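Undico roll-top display trays, set of 2

I bought these for a donut counter and have been using them since May. Each one is a shallow white tray with rounded corners and a curved clear lid that swings up and back. The handle is black and sits along the top of the lid. I paid 93 dollars for the pair from Bretau, which was less than a single countertop case would have cost me.

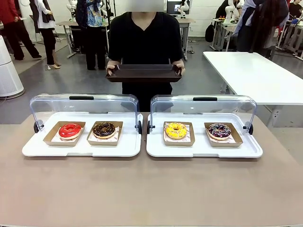 Setup took four minutes. The lids turn on black knobs at the short ends, and you push those in by hand. One of mine was stiff at first and loosened up after a day of use. The lid stays open on its own, so you can reach in with tongs and still have a hand free for the box.

Size is the main thing to check before ordering. I keep donuts in open cardboard boxes with printed paper liners, and two boxes sit side by side in a tray with room to spare. Loose on paper you would fit more, but glaze gets on the base and then you are wiping it down all morning.
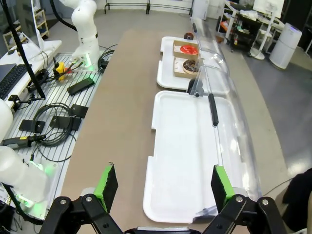

Can the lid come off for washing?
It pulls free once both end knobs are out. Wash it by hand with a soft cloth — the clear part scratches if you use a scrub pad.

Complaints: fingerprints show on the lid, and bright lights reflect off the curve, so from some angles customers have to lean in to see what is there. The lid also isn't airtight. Anything left in past closing on Thursday was stale on Friday.

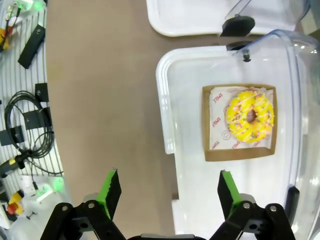

Yellow glaze with sprinkles, boxed and set in the tray.

I would buy the pair again at this price. Four stars.

Joni Kuusisto, Warninville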